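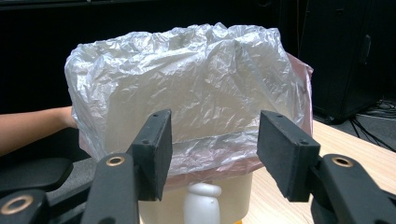 Open House at the Flaritz Refill and Packing Hall

I had been meaning to visit Flaritz ever since I started buying my oats and lentils by the scoop, and when they opened the doors to the public in July 2023 I finally made the drive out to Mostis (longer than I remembered, and with a stop for peaches). The parking lot was full by the time I got there, so I left the car behind the bakery and walked back along the canal, which was no hardship at all on a morning like that!

Inside they give you a paper hairnet and a cup of mint tea, and you join whichever group is about to leave. Ours started in the receiving room, where the big sacks come in, and then moved along to the part I had really come for, the packing tables. I have always wondered how dry goods stay crisp once they leave the sack, and I must have asked more than my share of questions, but our guide was patient with all of us.

The tables are light wood, and the lining station was my favorite stop of the day. There was a cream-colored plastic container with a big white bag pulled down over its rim, all wrinkles and shine, and a bit of pink film showing past it on the right. At home I tuck my bags inside the canister and they slide down the minute I pour anything in, so I stood there feeling a little foolish. Pulling the plastic well down over the outside is such a simple habit, and I have done it with my flour bin ever since.

From there we went through to the storeroom, with its 900 shelf spaces, and then to the shop, where the first 100 visitors were handed a small sack of Lozano beans. I was too late for those, but I bought two pounds of them anyway, plus a jar of Dadum honey for my sister, who will say she doesn't need it and then finish it in a week.

A few practical notes if you are thinking of going. The floor is concrete and you are on your feet for most of the visit, so wear something comfortable. Children are welcome in the shop and the storeroom. The next open house is planned for March, and they told us to bring our own jars, clean and with the lids on. The scale at the counter takes the weight of the jar off before you pay. I'm bringing the tall ones for rice.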